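Category: Hand-held grippers > Jaw and width sensor
Last updated: Thursday, 16:45

Jaw reading stays closed after release, cloth tasks, left unit only

Opened by Ifeanyi Obi, Pisora
Handled by Sidra Khokhar, Vorirero support
Status: solved, part replaced, one point still open

Ifeanyi Obi
Good morning. We have two of your hand-held grippers and we use them as a pair to record cloth handling for training. On the left unit the jaw width sometimes does not come back after we let go of the trigger. The pads open, we see with our eyes that they are open, but the value in Trellov stays at the closed position. It can stay like this for one second or until the end of the recording. The right unit, bought at the same time, is good.

I checked all recordings of November with a small script. From 3,938 recordings there are 118 where the width is flat in a place where it should not be flat. All of them are from the left unit. With hard objects (cups, boxes) I find almost none. With cloth I find many, and the most are when the operator pinches a thick fold and holds it for a long time.

There is no error message. The light on the handle does not change. Firmware is the one that was on the unit when it came, we did not update.

What I tried already:
- restart of the unit and of Trellov
- other USB cable, other port
- changed the two units between the operators, the fault stays with the unit and does not go with the person
- cleaned the pads with a dry brush

Sidra Khokhar
Hello Ifeanyi, thank you for the clear report. It is very helpful that you changed the operators, I would have asked for this.

Please do the zero routine in Trellov with the jaw empty and send me the two values it prints. Then please pinch a thick fold of cloth, hold for 40 seconds, release, and write down the value after release. Do this five times on each unit.

I would also like to see how the fabric sits between the pads in your normal work.

Ifeanyi Obi
The zero values are normal, same as on the paper that came with the unit.

Pinch test, right unit: five times returned to open.
Pinch test, left unit: two times returned to open, three times stayed closed. In one of the three, the value jumped to open by itself when I put the gripper down on the table a little hard. I then repeated it with a soft tap of the finger on the housing and the value jumped also.

For the way we hold it, the fold goes down between the pads into the gap, like so:
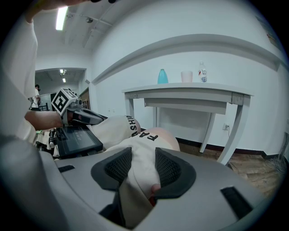

Can the fault damage the recordings that were made before we noticed it?
Only the recordings where the width is flat while the jaw moved are affected, and the position data in them is still correct. The width channel must be thrown away or corrected by hand from the video.

Ifeanyi Obi
Thank you, then I will mark the 118 and not use them for the moment.

Sidra Khokhar
The tap on the housing tells me a lot. The width is read from a small magnet on a slider behind the finger mount. The slider is pulled back by its own spring, separate from the spring that opens the pads. If the slider hangs, the pads can be open and the reading is still closed. It is a mechanical fault and no firmware will repair it.

Two possible causes. First, lint from the fabric goes down the gap and collects on the rail. Second, the slider spring is weak. We had one delivery of springs from Petridis where part of them lost tension after a number of cycles. I need the letter on the sticker inside the housing to know which spring you have.

To open the unit: disconnect the cable first. Remove the two screws on the bottom side and lift the cover from the back. Please do not pull the finger mount, the flat cable below it is short. The rail is the bright metal strip. Look there with a lamp.

One safety remark. Please do not put a fingertip between the pads to test if they are open while the housing is off. The main spring has no cover then and it closes with force if the trigger lever slips.

Ifeanyi Obi
Opened at 11:30. There is lint on the rail, a gray roll as thick as a pencil lead, at the end where the slider stops. I removed it with tweezers. The letter on the sticker is C.

After cleaning, pinch test again on the left unit: four returned to open, one stayed closed. It is better but I would not call it repaired.

I must also report a mistake of mine. When I closed the cover I pressed it on the flat cable and for some minutes there was no reading at all. I opened it again and put the cable straight, and the reading came back. Please write a warning in the manual at this step.

Sidra Khokhar
Letter C is the weak spring. I am sending you two new ones today, one for each unit, even if the right unit shows nothing at the moment. What is the letter on the right unit?

You are correct about the cover. I have asked for a drawing to be added on this page.

Ifeanyi Obi
Right unit is letter D.

Sidra Khokhar
D is good. Keep the second spring as a spare.

Until the parts arrive you can continue with hard objects on the left unit. For cloth I would use only the right unit as the main hand and brush the gap at the end of each day.

Ifeanyi Obi
Parts arrived, thank you. I changed the spring in the left unit, it took less than an hour with the reading of the instructions. Pinch test: ten times, ten times open. After this we made normal two-hand work with the bag task.

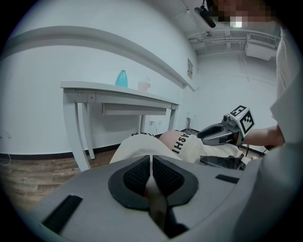
Two-hand bag task, cream tote, second gripper at right.

I then did 700 open and close cycles over two days with the same bag and with an old towel, and no flat width was found by the script. I will run the script every evening from now on. If it finds one, it stops the upload and sends me a mail.

Sidra Khokhar
Very good. I close the fault for the left unit as: weak slider spring, letter C, made worse by lint on the rail.

One point stays open. Trellov should give a warning when the trigger is released and the width does not move. The trigger signal is already there, it is only not compared. I passed this to the software group but I have no date for you.

Ifeanyi Obi
Agreed. Can you send me the script format they would want, in case our list of the bad recordings is useful for their test?

Sidra Khokhar
Plain text is enough. Recording name, start of flat part, end of flat part, one per line.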